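October, dye bench, 4:10 pm

Indigo vat 2 still weak. Fed it 10 g fructose, lid back on, pH paper says fine but I dont trust the Kestis strips. Rasha wants the cotton at 33 C, Majdi says 50 — try both.

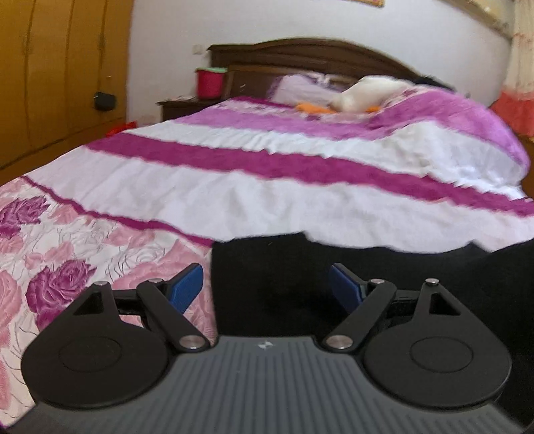

Bedroom, large bed.

Swatch A: three dips, greenish, rinsed out pale. Swatch B better. Need more lime before the Gokar order, and label the jars this time!!

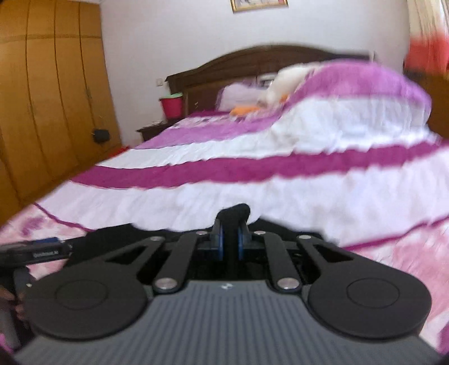
Same room, bed again.

Tommorow: skim the flower, redo A.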